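Recording a bowl-stacking demonstration by remote control

Applies to the two-arm cell at Brernberg, Kekeck recorder, October build. Maintained by Rosalind Obi.

A demonstration is one complete run of the task, driven by an operator from the leader handles and logged by Kekeck. The follower arms copy the handles joint for joint. Plan on 18 accepted runs per bowl pair before training.

1. Set up the table

Smooth the paper and clear a lane between the arms. Other kitchen items may stay on the table, and their positions should change between runs. Start both arms from the stored home pose. Wait for the base lights to go green before touching the handles.

2. Take hold of the bowls

Lower each gripper with the jaws open, one finger inside the wall and one outside. Close slowly until the fingers meet the rim, then stop squeezing. Extra trigger travel is logged as grip force and the policy will learn it.

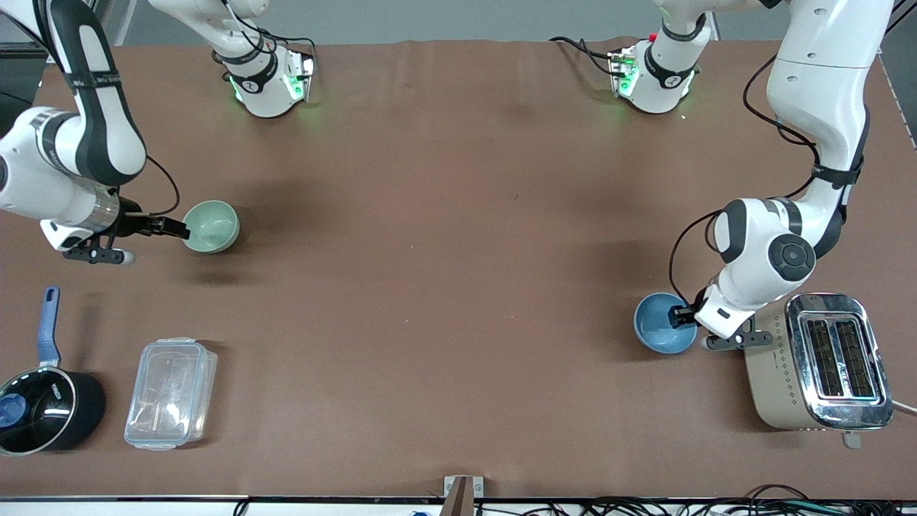
3. Make the stack

Decide which bowl moves before you start recording and keep to it for the whole batch. Lift straight up, carry at a constant height, and tilt only when the moving bowl is clear of the other rim. Keep wrist rotation under 90 degrees. Past that, the Rathjen wrist joint can reach its limit and the log shows a jump.

If a bowl slips, open the jaws, back off and grip again in the same run. Corrections are useful data. Discard the run if a bowl leaves the reachable area.

The wrist view is the one to watch during tilting. Both fingers should stay visible at the rim, with the wall of the bowl between them. 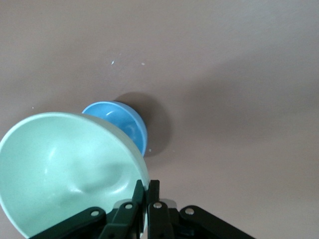
Release by opening the jaws fully, then retract along the finger direction for 6 cm. Retracting sideways drags the rim. Return both arms to home and press Stop on the left handle.

4. Check the log

Open the run in Clikden and play it at double speed. Reject it if any camera stream has dropped images or if it lasts longer than 51 seconds. Label accepted runs with the bowl pair and operator initials.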